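La tela gris

Imprimir | Enviar por correo electrónico

Cuando entré a trabajar en la oficina de Clunitz, mi primera tarea fue doblar. Me dieron una tela gris oscura, bastante grande, y me mostraron la mesa blanca junto a la ventana. La planta de hojas brillantes era lo más verde de aquel piso, y yo la saludaba cada mañana en voz baja, en mi idioma.

La tela venía de Onditz, de la casa de mi abuela. Así lo decidí yo, porque la etiqueta no decía nada y alguna procedencia debía tener. En diciembre, en Onditz, las mujeres doblaban las mantas sobre la mesa de comer y no se permitía hablar hasta terminar.
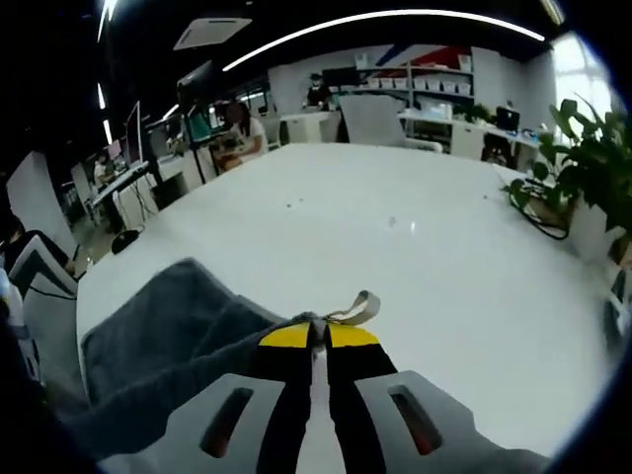 ¿Por dónde se empieza a doblar una tela pesada?

Por la esquina que está más cerca del cuerpo, decía mi abuela, y con la mano abierta.

En la oficina nadie conocía esa regla. Mis compañeros miraban sus pantallas y yo alisaba las arrugas, que volvían siempre, como vuelven los parientes. Una tarde doblé la misma tela hasta 374 veces, según el cuaderno. Mi espalda contó algunas más.
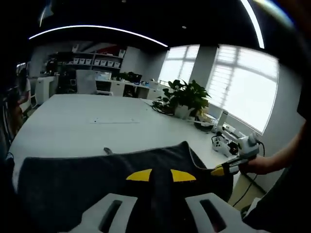 La tela sobre la mesa blanca, con una esquina levantada.

El jefe, que había llegado de Belwood, me preguntó si no me aburría. Yo le respondí que en mi pueblo una manta bien doblada vale por una carta – lo inventé en ese momento, pero me pareció verdadero. Él tocó el tejido con dos dedos y se quedó un rato sin decir nada.

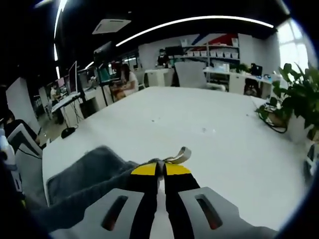 Después me preguntó cómo se llamaba mi abuela. Abrí la boca y no encontré el nombre en español, como si también los nombres necesitaran traducción. Entonces tomé la esquina más cercana y se la puse en la mano. Doblamos los dos, callados, hasta que en la calle encendieron las luces.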